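3.2 What people meant by "clean"

I should admit up front that I started this study because of a fight over a sponge. My old roommate Valdemar Fogh and I could never agree on when the kitchen was done for the night, and years later I found myself in Ludonstead with a small grant and a survey form asking 313 households pretty much the same thing. We mailed the form out in September and got back far more handwriting in the margins than I'd planned for (Rokeya Debnath typed up all of it, and I still owe her for that).

The first thing that jumped out was how often people skipped our rating scale and told us a story. We'd asked them to score their kitchen from one to five at 9 p.m. Plenty of them wrote something like "four, but my sister would say two." I love that answer! It tells you the person is carrying two standards around at once, their own and somebody else's, and the second one is usually doing the nagging. Bednarek and I ended up coding these as "borrowed scores," and we found them in 13 of the first stack of forms before we'd even settled on a name for them. 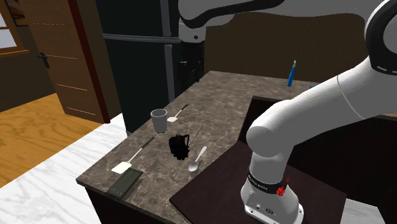
Figure 4. Corner of a marble kitchen counter, with a Franka Emika arm.

Counters came up more than any other part of the room, well ahead of floors and sinks. I had expected sinks to win, and so had Teodor Jasińska, who bet me lunch on it. People talked about the counter as the place where a mess gets noticed, and they talked about its corners as the place where a mess gets parked: mail, keys, the jar you mean to rinse out tomorrow. A marble corner like the one in Figure 4 would get a stricter score from a lot of our households than the same corner in something cheaper, going by their comments. One woman in Stondport said she'd wiped her stone counter every night for years and had never once wiped the top of her fridge, and she didn't see any conflict there.

So is it the material, or the money it stands for? I can't fully pull those apart with this survey. We asked what the counter was made of, but we didn't ask who picked it out, and I now think that second question matters more. Renters and owners with the same surface left very different notes. I come back to the renters in Section 3.3, where the comments get a lot crankier.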